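Portants et cintres : galerie technique

Relevé publié le 16 avril 2018. Texte : Mafalda Figueiredo. Relecture : Sérgio Amaral.

Cette page rassemble les notes de montage et d'usage des portants mobiles installés en intérieur, dans des pièces qui ne sont pas des buanderies. Elle complète la fiche Andance n° 2798, consacrée aux tringles murales, et en reprend le vocabulaire : traverse, piètement, crochet, barre de cintre.

Les modèles traités sont à traverse unique, démontables, à piètement incliné. Les versions à double traverse, comme le Girkier, font l'objet d'une page séparée – leur répartition des charges n'est pas comparable.

Implantation

Sur carrelage, le portant se pose directement. Vérifier l'appui de chaque pied avant de charger la traverse : un joint en retrait suffit à provoquer un léger balancement. Prévoir un dégagement de 35 cm entre la traverse et tout meuble placé derrière, davantage si les vêtements sont étendus humides. Éviter le voisinage immédiat d'un radiateur.

Cintres

Le cintre plastique moulé convient aux tee-shirts, aux manches longues et aux mailles fines. Il marque les épaules des lainages lourds, pour lesquels le modèle large Nogueira reste préférable. Les crochets hauts passent sans forcer sur toutes les traverses courantes. Les cintres vides restent sur la traverse entre deux lessives ; rangés à plat dans un bac, ils s'emmêlent.

Pour les vêtements foncés, suspendre à l'envers, coutures visibles, et fermer le premier bouton s'il y en a un. Les manches doivent pendre librement, sans toucher le vêtement voisin. Un textile imprimé ne se plie pas sur la barre du cintre au niveau du motif.

Salon, portant chromé 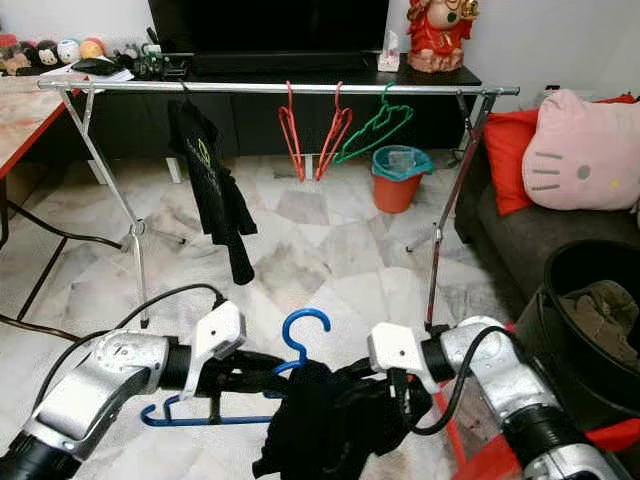 Portant chromé sur sol carrelé à motif marbre, devant le meuble TV bas. Manches longues noir à gauche de la traverse ; cintres rouges et vert sans vêtement au centre. Cintre bleu et textile noir à l'avant.

Entretien

Essuyer la traverse avec un chiffon sec avant chaque utilisation. Le chrome piqué tache les crochets, puis les cols. Resserrer les vis du piètement chaque année, en août pour les portants du site de Prulldale. Remplacer tout cintre dont le crochet a pris du jeu – la réparation à la colle ne tient pas.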